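Clinic at Alluldale says no flu vaccine until Monday, can I go to another district?

Posted in Health Services and Public Programs

Maruyama

My mum is 79 and we live just out of Alluldale on the Fodbridge road. She usually gets her free flu shot at the community health centre. I rang this morning and was told they have run out and won't take bookings again until Monday, and even then it depends on what the delivery looks like. The woman on the phone said I could "try Orum" but then said Orum might be keeping theirs for people in their own district.

Is that right? I thought the program was open to anyone over 65 no matter where they live. It is 32 kilometres to Orum and Mum doesn't travel well, so I don't want to drive her over there and get turned away at the desk. She also has a script for her blood pressure tablets that needs filling, so if there is a pharmacy that can do both I would prefer that.

I have looked at the health service website and the page for our area still has last year's clinic times on it.

Hideaki Aoki

There is no residency rule for the over 65s. If she is eligible, she is eligible at any centre or pharmacy that is part of the program. What you were told about Orum is probably a booking matter. When stock is short, some centres hold back doses for people who already have an appointment, and that gets passed along over the phone as "locals only".

What I would do:

Ring Orum directly and ask whether they have the over 65 vaccine. It is a different product from the one given to younger adults, and a clinic can have plenty of one and be out of the other. If they say yes, ask them to put her name against a time. Don't rely on walk-in.

Ask at the same time about the home visit list. If your mum has trouble travelling, the community nurse can come out, but a referral from her GP is needed first. In our area the wait was 2 weeks last season, so it may be no quicker than waiting for the Alluldale delivery.

Take her health card and a list of her tablets. They will ask about allergies and whether she has been unwell, and she will have to sit for 15 minutes afterwards.

On the pharmacy question, the one on the main street in Fodbridge does flu shots by appointment and will fill a script while you wait. I don't know what their stock is like this week. They were given 30 doses in the first delivery and it went quickly.

As for the website, there is a feedback link at the bottom of the clinic page. I used it in November about the wrong phone number and it was fixed, though it took a while.

Fodbridge Road

Just go to the pharmacy, much easier. We never bother with the health centre now. Parking is terrible there too since they dug up the front.

The council notice said 462 people have had theirs at Alluldale already so it's no wonder they ran out. They should have ordered more – same story as last year.

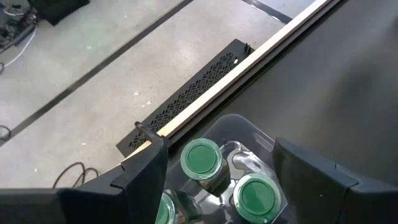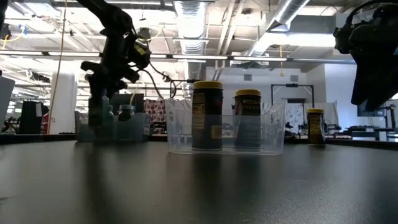
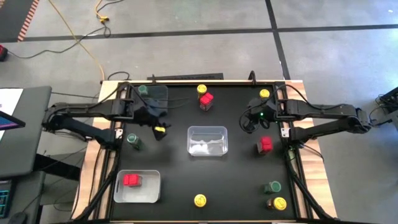 Maruyama wrote back that the Fodbridge pharmacy did have the over 65 vaccine and had booked her mum in for 10.15 on Monday, with the script to be filled at the same visit. Orum had also said yes when she rang, and told her the locals-only advice was wrong, but by then she had taken the closer one. She asked whether the pharmacy would let the GP know or whether she had to do that herself.

Hideaki Aoki

The pharmacy enters it on the register and the GP can see it there. It can take a few days to show up, so keep the slip they give you in case the surgery rings to remind her she is due.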